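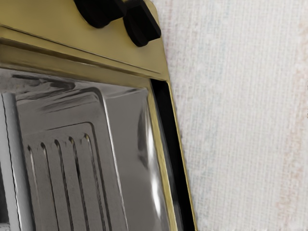
Black knobs on a gold-colored appliance housing (computer rendering)

Kundstead Hall

Kundstead Hall is an indoor concert venue in the river town of Grernudard. It is used mainly for touring country, folk and rock acts, and has a seated capacity of 2,326. With the floor seats removed the permitted capacity rises to 3,000. The hall is run by Rewi Presents, a regional concert promoter, under a lease from the town.

History

The building was put up as a livestock auction house and was first used for music when the auctions moved to a site outside the town. Early concerts were held on a temporary stage at the east end of the sale ring, with the audience on the old tiered benches. The town bought the property and replaced the benches with fixed seats, but left the roof trusses and the outer walls in place.

Rewi Presents took over operation on Nov 1, 2018. The lease requires the promoter to keep 12 dates a year open for school, church and community use at a reduced rent. Huệ Hồ, formerly a tour production manager, was appointed general manager in the following May.

Layout

The main room is a flattened oval. Seating is divided into a flat floor, a lower tier on three sides and a balcony at the west end. The stage is 70 feet wide at the front edge and is built from sections that can be taken apart, so that the full floor can be used for dances and trade shows. Views from the outer seats of the lower tier are partly blocked by two roof columns – these seats are sold at a lower price and marked as limited view.

Loading is by a single dock behind the stage. Longer trucks must back in from the river road, and tours with several vehicles unload them one at a time. Dressing rooms are in the former auction offices on the north side.

Sound and lighting

The curved rear wall gave the room a strong echo in its first years as a music venue. Cloth panels were hung across the wall and under the balcony, which shortened the echo but did not remove it. The hall has a house sound system, though most headline acts bring their own. Lighting is hung from a grid fixed to the roof trusses, and the weight allowed on each truss is set out in the technical guide sent to visiting crews.

Uma Room

The Uma Room is a smaller standing-only space on the ground floor, entered from the south lobby. It is used for local bands, songwriter nights and fan club receptions before main hall shows. The two rooms share a box office but are not booked for loud events at the same time, as the wall between them carries low-frequency sound.

See also

Rewi Presents
Grernudard
List of concert halls in former market buildings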